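Rikora felt desk mat, large, dark gray - long-term review

I paid full price for this, $46, after reading a lot of reviews that sounded like they were written on the day the box arrived. I have had mine since September. 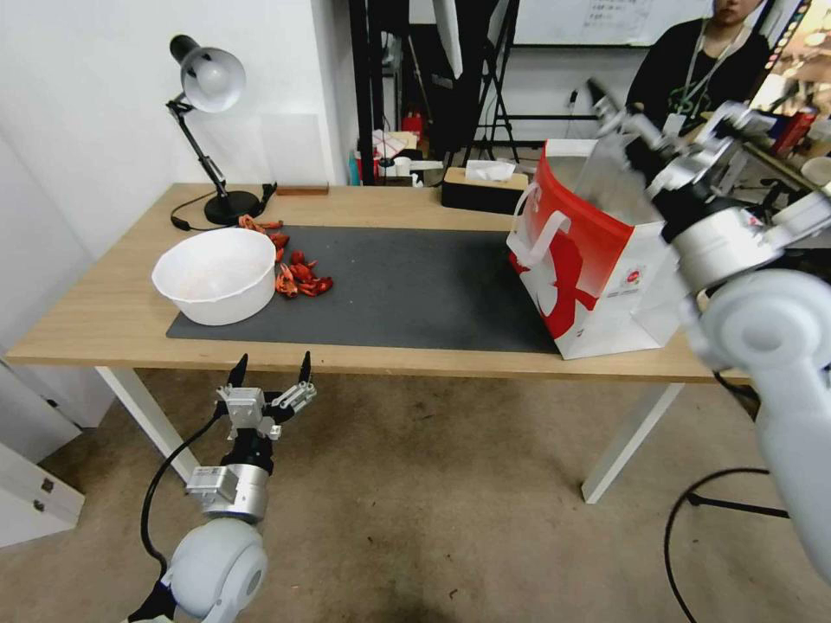
What they claim

Rikora calls it a "workspace foundation." It's a mat. The product page says it protects the desk, quiets your typing, resists spills and improves focus. I can speak to the first three. I have no idea how you would measure the fourth and I doubt they do either.

When I ordered, the page showed 3886 ratings with a very high average. I sorted by lowest first, which I recommend doing with anything sold this way. The same complaints kept coming up: curled corners, lint, and a smell out of the package.

First weeks

The smell is real. Mine hung over a chair for days before I could sit near it. It does go away.

Curling was worse. It ships rolled up, and the card in the box says it will "relax naturally" overnight. It did not. I put heavy cookbooks on the corners for most of a week, and the front right one still lifts a little when the heat is on. My arm finds it every time.

Daily use

Typing is quieter, I'll give them that. My keyboard used to rattle against the bare desk and now it thuds. A mouse tracks fine on it, a bit slow if you're used to a hard pad.

Spill resistance is where I'd push back. Water beads up if you get to it fast. Coffee with milk does not, and left a ring I can still find in daylight. Crumbs work their way into the surface, and the lint roller takes up as much mat fuzz as dirt. The care card says spot clean only. For something that lives under lunch half the time, that's a problem.

Has it protected the desk? Probably. There are no new scratches under it. There were no scratches before it, either - so make of that what you want.

Against the others

I had the Sosik vinyl mat before this. Cheaper, ugly, wiped clean in seconds, and cold on the wrists in winter. It split along a fold after a couple of years. I also tried a Kelmendi cork one at work. Nicest of the three to touch, but it sheds little brown bits onto your sleeves and costs a good deal more.

Clollport sells what looks to me like the same mat as the Rikora with a different tag sewn on. I can't prove that. Compare the photos yourself before paying extra for the name.

Would I buy it again

At half the price, maybe. If you only type, you'll likely be happy with it. If you eat, paint or do anything sticky at your desk, get vinyl and put up with the look. Two and a half stars out of five, rounded up to three since the site won't take halves.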